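4.2 Does a lined bin get sorted better?

Earlier work on office waste, including our own, has tended to take the liner for granted. Ferrand's guidance for small offices says a lined bin is "easier to keep," and the claim has been repeated so often that it is hard to find where it was ever tested. We doubt that it was. Our log covers 393 bag changes, and what it shows is less tidy than the guidance suggests.

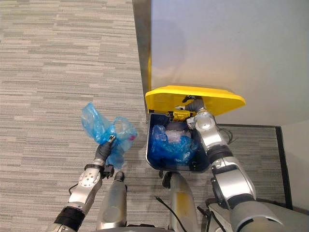
Lids were the first trouble. Office staff told Kandpal that a hinged lid keeps smells in and mixed waste out. The first part may be true. On the second, we saw no difference worth reporting between lidded and open bins, and a lid makes changing the bag more awkward. Figure 4 shows bins of both square and round form on the carpeted floor, all with blue plastic liners.

A see-through liner is also said to shame people into sorting. We are not persuaded. Anyone standing over an open bin can see what is in it whatever the bag is made of, and bottles went in with the rest all the same.

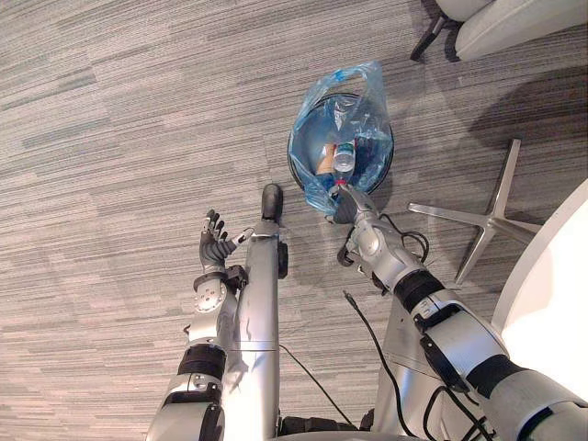 Chauhan has argued that folding the liner well over the rim matters more than the shape of the bin. He may be right, but his case rests on 5 offices, and in October two of those changed bag suppliers. A fold that holds with one bag may slip with another. We would want 50 offices before writing it into anybody's cleaning contract.

Figure 4. Small floor bins with blue plastic liners: square with a yellow lid; round, holding a clear bottle with a white cap; round, the liner draped down the outside.
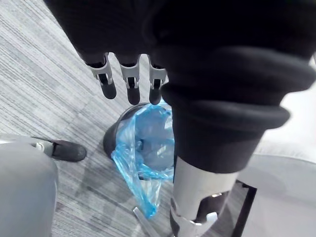

4.3 Limits of the bag log

The log was kept by the people who changed the bags, and Dubey found gaps in it wherever a shift ran late. We have left those gaps unfilled.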